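Painting MDF shelves – does the primer really matter?
Home and DIY board > Decorating

tilly_teapot
Started 14/09/2021

Hello all, first post so be gentle. I've got a run of alcove shelves to paint in the back bedroom and I've had three different answers from three different people. The man in the paint shop at Udville said I need a proper MDF primer, my brother says watered-down emulsion does the same job, and my neighbour says just slap the topcoat on and stop fussing. I want them a warm off-white, satin if possible, and I'd like them not to go furry at the edges like the ones in my last house. What do people do?

greybrush71
Your brother is wrong, sorry! Water makes the cut edges swell and then you're sanding for a week. Oil-based undercoat, thin, two coats on the edges and one on the faces. It stinks and you'll need the windows open, but it stays put. I did our hallway units that way in February with my coat on and they still look fine.

marrowfat
Disagree with grey there. I've used watered-down emulsion on MDF for years and never had swelling on the faces. Edges, yes, I'll give you that. But for edges I use a skim of fine filler rubbed in with a finger, left overnight, then sanded flat. Costs next to nothing and you don't have to live with the smell. The oil stuff yellows too, and if you're after an off-white you'll notice.

greybrush71
It yellows if it's the topcoat. Under a water-based satin you'd never see it.

marrowfat
I have seen it, on my own window sill. We'll have to differ.

tilly_teapot
Oh dear, I didn't mean to start anything! The filler idea sounds like my level of skill. Is ordinary wall filler all right or does it need to be a wood one?

marrowfat
The ordinary fine surface sort is all right. Not the gritty stuff for holes in plaster. Have a damp cloth handy and don't put it on like butter.

copperkettle82
Can I put a word in for sanding between coats? Everybody argues over primer and then skips the sanding. 240 grit, very light, wipe the dust off, next coat. I did a big cupboard for my daughter's flat in Nemstead and that made more difference than anything I bought in a tin. Also use a foam roller. Brushes leave tramlines unless you're very good (I'm not).

tilly_teapot
Thank you, that's really helpful. On colour, I've got it down to two and can't choose. One's a creamy one and the other's greyer, and they look the same in the tin and completely different on the wall.

copperkettle82
Depends which way the room faces. Off-whites change a lot with the light, and the side turned away from the window can look like a different paint altogether. Cream on one face and grey on the next, same colour. 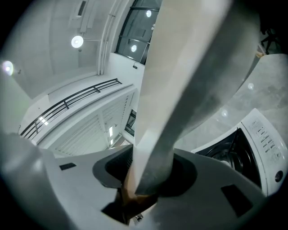

So what I'd do, in order:

1. Paint two offcuts, one in each colour, both coats, edges as well.
2. Stand them in the alcove and leave them a couple of days. Look at them in the morning and again with the lamp on.
3. Pick the one you dislike least at teatime. That's when you'll be in there.

greybrush71
Agree with all that. Still say oil undercoat on the edges.

marrowfat
Of course you do.

tilly_teapot
Offcuts found in the shed, first coat of the creamy one is on. Filler went on the edges last night and I did put it on like butter, so I'm off to find the sandpaper.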